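Sorting out the little bits: what has worked in our shed and kitchen drawer

I used to keep every spare screw, button, fuse and picture hook in one old biscuit tin. You know the one. You'd tip the whole lot onto the bench to find a single wall plug, then scoop it all back in with your hand and pick up a splinter on the way. When we moved to Flulodwood I finally gave up on the tin and bought a few of those see-through boxes with the little compartments.

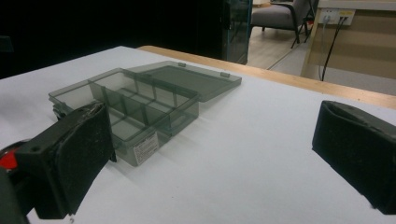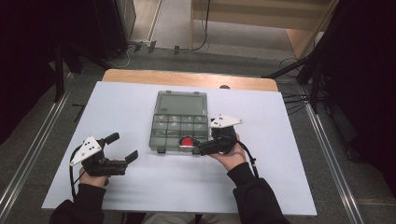
Compartment box with a hinged lid, open on the table.

A few things I've learned along the way, in no particular order.

Measure the drawer before you go shopping, and measure the height as well. I came home with a lovely deep box that was 15 mm too tall for the kitchen drawer and had to live on top of the fridge until Christmas.

Sort by job and forget about size. I had all my screws lined up from shortest to longest and it looked beautiful, but I never knew which ones belonged to the blinds. Now there's a "hanging pictures" section with the hooks, the nails and a stubby pencil all in together, and a "leaky tap" section with washers and a bit of thread tape. Much quicker!

Label the compartments with masking tape and a soft pencil. I've tried the fancy label maker and the labels are a pain to get off when you change your mind (and you will change your mind). If you do get sticky residue on plastic, rub it with a drop of eucalyptus oil on an old hanky, then wash with warm soapy water straight after. Try a hidden corner first, as some plastics go cloudy.

My neighbour Na-rae Sun does a lot of beading and puts a scrap of felt in the bottom of each compartment so the seed beads don't skate about when she's picking them up with a needle. I pinched the idea for watch batteries and it's great - they don't rattle and they don't touch each other. Keep those somewhere high and locked if you have kids or grandkids visiting.

For anything metal in a damp shed, save the little sachets that come in shoe boxes and pop one in with the screws. Ours gets muggy in February and I was losing half my panel pins to rust.

Don't fill a compartment to the brim. If the lid has to be pushed down, the small stuff will creep over the dividers the first time you carry it sideways, and you'll be back to the biscuit tin.

I did keep the tin, by the way. It's full of biscuits.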